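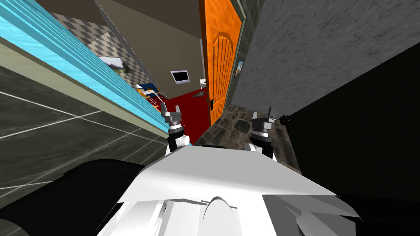
Lusum Floor Cleaner, the 5-liter jug
Reviewed Sep 29, 2022

I should say up front that I am fussy about floors. We bought our house with stone laid all through the downstairs, and for the first few years I did everything wrong to it. I used vinegar (please don't!), I used the lemony stuff from the supermarket, and one summer I even steamed it, and by the end the whole kitchen had gone dull and slightly sad looking. So when my neighbor Kjell Rustad handed me a half-used jug of Lusum over the fence in July and told me to give it a try, I was more than ready.

Lusum is a neutral cleaner for natural stone, made by a small outfit called Gresidwood. You mix one capful into a bucket of warm water, mop it on, and leave it alone. No rinsing. I rinsed anyway the first time, out of habit, and it left streaks by the back door that I had to go over again, so do read the label before you start, which I never do.

The smell is very faint, a bit like clean laundry, and it goes away within the hour. That mattered to me more than I expected. I used Balska for a long time and it did a decent job on grease, but my goodness, the perfume! You could smell it from the driveway. Sirko was the other one I tried, and it smelled fine but left a film that showed every footprint, and with two grandchildren and a dog that is a lot of footprints.

After more than 13 moppings with Lusum, the floor looks better than it has since we moved in. The old vinegar spots by the stove are still there -- no cleaner is going to fix etching, and the label is fair about that -- but the gray has come up softer and more even, and the grout lines look lighter too. My friend Réjean Perron, who laid tile for most of his working life, got down on his knees to look at it and only grumbled a little, and I took that as praise.

Now for the complaints. The jug is heavy and the handle is too small for a big hand. The cap drips down the side every single time, so I keep mine standing in an old pie dish under the sink. And it won't touch dried candle wax or anything really stuck on; for that I still use a plastic scraper and some patience.

I've bought my own jug now and given Kjell his back, topped up. Four stars, and I'd happily make it five if they fixed that cap.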